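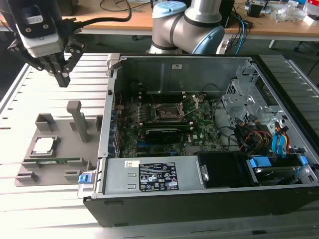 An opened desktop tower with the processor socket empty.

Yolanda Restrepo keeps her repair counter at the back of the Tamayo building in Stuston, past the tailor and the key cutter. She has been there eleven years. Before that she did office support for an insurance company, a job she describes as "resetting the same passwords for the same people."

The shop is called Ula, after her grandmother, and it sells used desktop computers, mostly to families, small offices and students. She buys them when companies clear out their old equipment, cleans them up and puts them back on the shelf. The cheapest complete setup in the shop, with a monitor and keyboard, is $90. The most she has ever charged for one is $428, and she says she felt bad about it for a week.

"It was a good machine and the buyer was happy," she said. "But I opened this place for people who don't have four hundred dollars."

We met on Tuesday, December 19, 2023, an hour before opening. It was the busiest week of her year, and she answered most of my questions with a screwdriver in her hand.

Her customers tend to come in with the wrong idea about what they need, she said. Parents have been told by a school or a cousin that a computer more than three years old is useless. She asks them what the computer is for. If the answer is homework, email and paying bills, she points them to the lower shelf.

"A business desktop is boring and that is what you want," she said. "It comes apart easily. The parts are easy to find. It sat under a desk in an air-conditioned room its whole life."

She does turn some machines away. If a computer can't run an operating system that still gets security updates, she takes the usable parts and sends the rest to the recycler in Lovudness. She also won't sell anything with the old drive still in it. Every drive gets wiped, and the customer gets a new one, even at the $90 price.

"I have found tax returns. I found somebody's divorce," she said. "The company swears it was erased, and then you plug it in and there is the whole thing."

Last year the shop sold 2,298 machines, counting the ones that went out to schools. That number surprised her when her accountant read it to her. In the first year she sold 120, and she paid the rent by fixing printers, work she still dislikes.

The school orders began in May, three years ago, when a principal from across the river asked for a classroom set with a six-day deadline. Restrepo and her nephew worked through the weekend. Two of the computers came back with bad memory and she replaced them the same afternoon. The principal has ordered every spring since then, and other schools have followed.

I asked whether she worries about laptops and phones taking her business. She shrugged. Plenty of her customers have a phone already, she said, and that is why they come in.

"Try filling out a job application on a phone. Try writing a ten-page paper," she said. "They want a keyboard and a big screen, and a chair."

She has been asked to open a second location in Lovudness and has said no twice. She would have to hire a manager, and she doesn't want to spend her day managing a manager. She would like a bigger back room, though, and a sink that works. The landlord has promised her the sink — he promised it last winter too.

Her advice for anyone buying used, from her or anyone else, is short. Turn it on before you pay. Plug something into every port. Ask who wiped the drive and when. And get a phone number for the person selling it.

"Mine is painted on the window," she said, and went to unlock the front door.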